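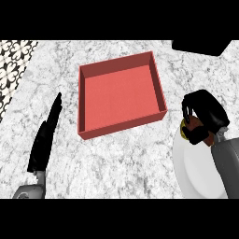

第30期

Silerano 链上结算项目招聘:智能合约工程师(代币发行与托管方向)

招聘单位:Stirnolby 技术部
岗位人数:2
工作地点:Wevska 办公区,可申请部分远程
汇报对象:协议组负责人

岗位背景

Silerano 是 Stirnolby 开发的代币发行与资金托管协议,面向通过链上方式募集早期资金的中小型企业。协议由三部分组成:发行合约、分期释放合约和链下对账服务。发行合约负责认购登记与额度控制;分期释放合约按里程碑向项目方拨付资金;对账服务代号 Cisternas,负责将链上事件与法币入账记录逐笔核对。

目前发行合约已进入第二版,测试网累计处理认购2760笔。第二版将额度校验移到认购入口,旧版中由管理员手动关闭认购窗口的接口已废弃。本次招聘的两个岗位主要承担分期释放合约的重构,以及 Cisternas 与新版事件格式的适配。

工作内容

1. 用 Solidity 编写并维护分期释放合约,包括里程碑投票、超时退款和紧急暂停逻辑。
2. 为每个对外函数编写单元测试与不变量测试,分支覆盖情况须随合并请求一并提交。
3. 分析存储布局,控制升级前后的槽位兼容,记录每次变更对 gas 消耗的影响。
4. 配合外部审计方答复问题清单,修复后提供可复现的回归用例。
5. 处理 Cisternas 中因区块重组产生的重复入账和漏账,并补充相应的告警规则。
6. 编写面向发行方的技术说明,内容限于接口、参数和失败条件,不涉及收益表述。
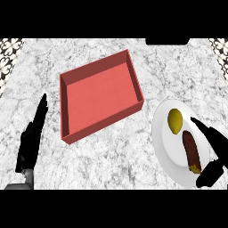 第6项所述文档由协议组统一审校,入职者需按现有模板提交,术语以内部词表为准。合约注释用英文,设计文档用中文。

任职要求

有主网合约上线经验,能够提供合约地址或代码仓库,并说明本人负责的部分。
熟悉 ERC-20 及常见扩展,了解代理升级模式的限制。
掌握重入、精度截断、权限配置错误、预言机取值异常等问题的排查方法。
至少熟练使用 Foundry 或 Hardhat 中的一种。
能用 Go 或 Rust 编写后端服务,熟悉 PostgreSQL 事务隔离级别。
能够阅读英文审计报告。

以下经历优先考虑:参与过多签或托管类产品开发;做过形式化验证;熟悉证券型代币的转让限制及白名单实现。学历与专业不作硬性要求。

待遇与安排

试用期与正式期薪资标准一致,以法币按月发放,不以代币抵扣工资。代币激励另行签订协议,适用单独的锁定条款,参与与否由本人决定。在职期间不得以个人或他人名义认购经 Silerano 发行的代币。合约上线前后安排值班,值班时间计入工时。

选拔流程

简历筛选通过后发放书面题目。题目为一份含有缺陷的释放合约,应聘者需指出问题、给出修改,并附测试代码。说明文字不超过2000字,代码长度不限。允许使用静态分析工具,须注明工具名称及版本。

书面题目通过者参加技术面谈,内容包括提交代码的逐段讨论和一个对账场景的设计。面谈在上午10时至下午4时之间进行,可选线上或现场。未通过者会收到书面通知,提交的代码不作他用。

申请方式

通过 Stirnolby 网站的招聘页面提交材料,岗位栏选择“Silerano 合约工程”。材料包括:简历(PDF)、代码仓库链接、可到岗月份。仓库为私有的,请在备注栏写明开放只读权限的方式。申请受理至9月底,招满即关闭入口。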